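# Jutov sorting station: the basket drop, your questions answered

Thanks for all the messages! We love that so many of you want to dig into this one. Updated Fri 9 November, and we'll keep adding to it as the tests go on.

### What went wrong?

During a long unattended run, the left arm let go of a basket while it was still moving. The basket flew over the rail and landed on the concrete. Luckily no one was standing there, but people do walk past that side of the table, so we're treating it as a safety matter and not just a bad grasp.

### Which run was it?

Cycle 687 of the Jerndale build. The cycles before it look clean in the log, and that's what makes it such a fun puzzle (and such an annoying one).

### Do we know the cause?

Yes! Consolacion Padilla found it by playing the finger position log next to the arm speed log. The gripper reported "closed" when the fingers had only met the basket rim at a slant. The software took that as a good grasp and went straight to full travel speed. One finger slid, and off it went.

### Why didn't the force check catch it?

It did run, but only once, right after closing. A slanted rim pushes back hard enough to pass for a moment. The new check runs for the whole lift and stops the arm if the reading falls for more than 2 samples in a row.

### Does the color of the basket matter?

Nope. We get this one a lot! The grasp planner looks at the rim and the slotted walls. What does matter is how close the baskets sit to each other, as a finger needs room to get down past the rim.

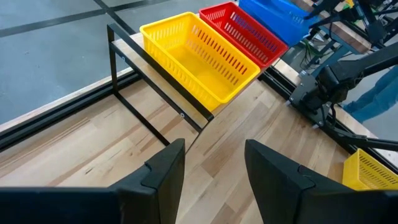

*Yellow, red and blue baskets on the raised shelf, from the left wrist camera, with another yellow one down on the table.*

### Is the shelf part of the problem?

A little. The approach angle was worked out for baskets at table height and then reused for the shelf. Zarlow has now written a separate approach for each level, and it's so much smoother to watch.

### Can I run the station right now?

Yes, at 20 percent speed, with these rules:

- Empty baskets only
- One person at the stop button for the whole run
- Both arms parked before you reach over the table
- No "just one quick cycle" with the old grasp file

### What do I do if a basket slips?

Hit stop first. Let the basket fall, please don't try to catch it! Wait for both arms to show as parked, then pick it up and save the log before you restart. If you restart first, the force readings get overwritten.

### Is a dropped basket OK to use again?

Check the rim and the corners. If the rim is bent or cracked, put it in the Sugiyama bin and take a new one.

### When do we go back to full speed?

We want 10 clean unattended runs with the new check turned on. If that goes well, full speed comes back in December. Send us your logs, even the boring ones. We read every one of them!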